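Is the Tusurar paper roll worth it for covering a table?

mapleford
Lallville craft store wants 786 for the big case of Tusurar table paper. The label says it won't bleed through. Anyone believe that?

Nandis_fan
I do. Been using it 2 years for the kids' paint club. Never had a mark on the table.

Elin Eynon
With what paint, though? Washable stuff comes off bare wood with a sponge. Try India ink and get back to me.

Nandis_fan
We don't use ink so no, I can't. Still good paper.

grout_line
"Won't bleed through" is on every roll I ever bought, including the ones that did. Lau sells plain white for 400 a case and I can't tell them apart.

mapleford
Is the Lau one wide enough for a dining table?

Elin Eynon
Mine covers most of it in one sheet. I don't bother taping.

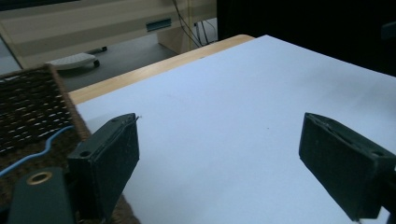

And I'd skip the case anyway. Buy one roll, put 5 drops of your worst ink on it and leave it overnight with a paper towel under. Then decide.

Nandis_fan
Seems like a lot of fuss over paper.

grout_line
At 786 I'd fuss.

mapleford
Getting a single roll of each. Will post in March if I remember.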